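Kemano workshop — notebook, laundry page
January
Posted by the workshop desk
9 shares · 3 comments

Sports kit again today. I continue from the last page, where I wrote that the red items must be kept apart from the mixed box. I still think so. The Mustel detergent is kind to colours, but I don't trust a red jersey beside a pale towel, whatever the packet promises.

Order of work, so that I don't have to invent it again next time:

1. Put the basket on the floor, with free space on both sides. The floor is light grey and a small sock is easy to lose on it, so look once more before leaving.

2. Keep the red and white kit in one pile. Do not press it down. I tried pressing last month and all the creases went to the white panels, where one sees them most.

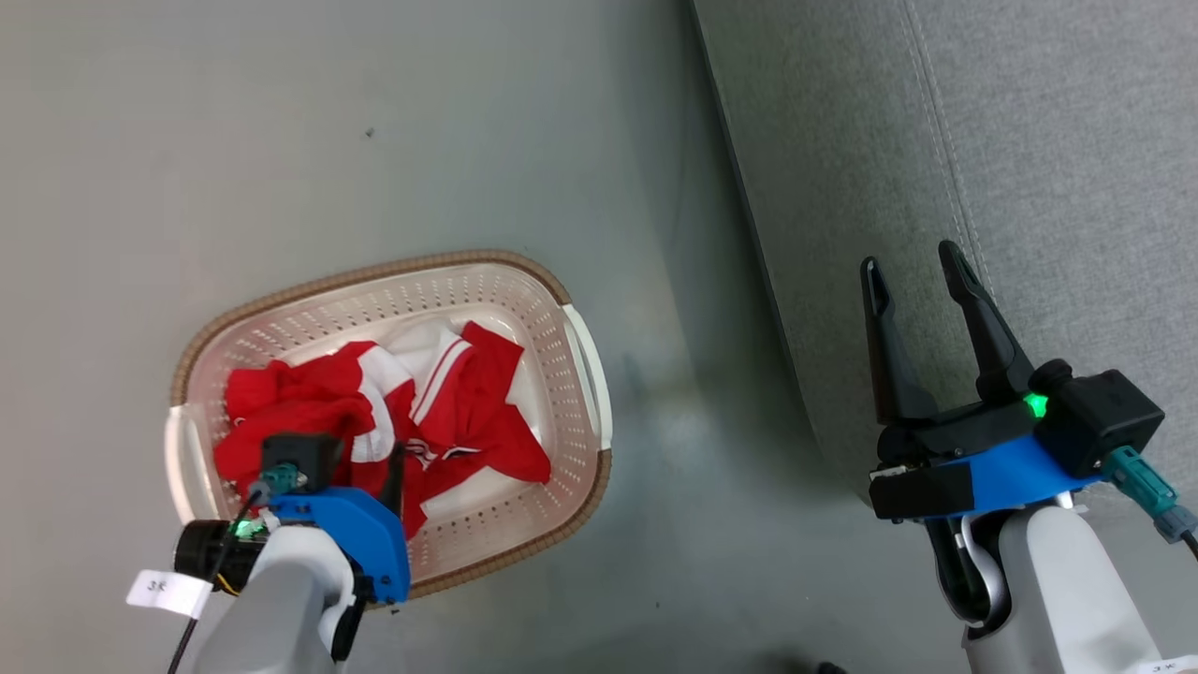

3. Take one piece at a time, by a fold near the edge. If you pull from the middle of the pile, the sleeves of the others come with it.

4. Let the piece hang over the basket for a moment before folding. Most of the small creases can be smoothed by hand while it hangs. The lettering should not be rubbed or bent sharply. I fold around it, also when the shape becomes a little wider than the shelf likes.

5. Read the tag. I know it is boring. Two pieces which look the same can have different washing advice, and on the Cisneros list they are still written as one article. I have corrected line 639 with pencil. Somebody please do it also in the typed list.

The striped trim is the part I am least happy with. When I fold the jersey in three, the trim lies double on one side and makes a thick corner, and then the stack leans. Folding in half first is better, but it takes more table. I will try both again on the next load and write down which one stays flat over night.
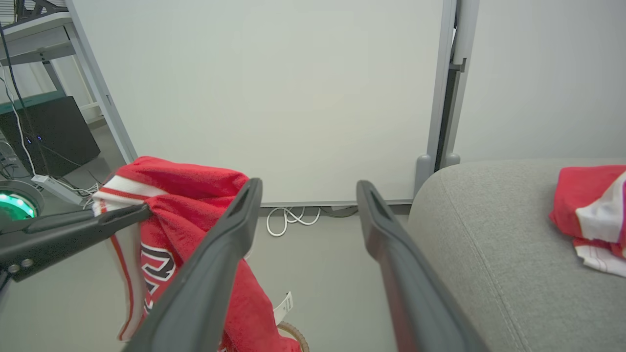
KIT AND BASKETS

The basket with the perforated walls stays with the sports kit. Its woven-textured rim is pleasant, but thin fabric could catch on it, so lift the clothes clear — don't drag them over. The handles on the short ends are good enough for one person.

Shelf label for this lot is 1186. The old label was 3345 and may still be on the cupboard door.

To buy: Kodero bags, the medium size. Pencils.

Comments (3)

I changed line 639 in the typed list. The line under it had the same mistake, so I changed that too.

Half first, then thirds. I do it on the bed at home and it stays flat, but you are right about the space.

Old label is removed from the door. Can we please write the new ones bigger?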